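Brirkell is back for a second season

I finished the new season of Brirkell last night. The first one dropped in April and ran 18 episodes, which was too many, and I said so here at the time. Season two is shorter and moves faster. Zoster put the whole thing up at once, so I watched it over three evenings.

Delyth Bowen plays the older sister again and gets most of the good scenes. Her fight with Vutov in the boatyard is the best thing in either season. The subplot with Ahmadpour and the missing will still goes nowhere, and I skipped ahead through part of episode 5. 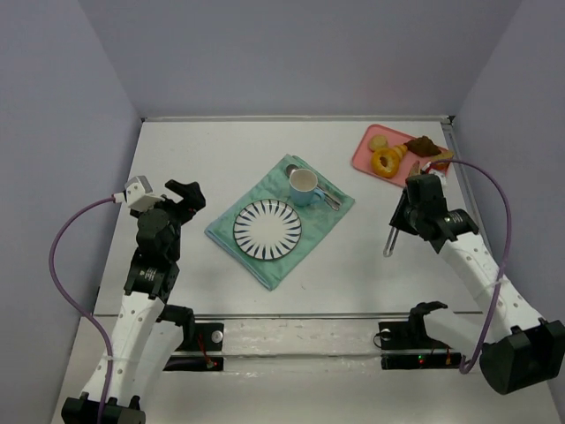
Zoster raised its price again this summer and I thought about canceling. I have 272 titles on my watchlist and I've seen maybe a tenth of them. Most nights I eat in front of the TV and pick something I already know. A blue striped plate on a green cloth napkin is about as formal as dinner gets during a series like this one, and the episodes run long enough that the food is gone before the opening credits of the next.

No word yet on season 3. The last episode leaves the house unsold and the younger brother on a ferry, so they clearly want one. In the meantime I'm going back to the radio version, which has a different ending and a better Vutov.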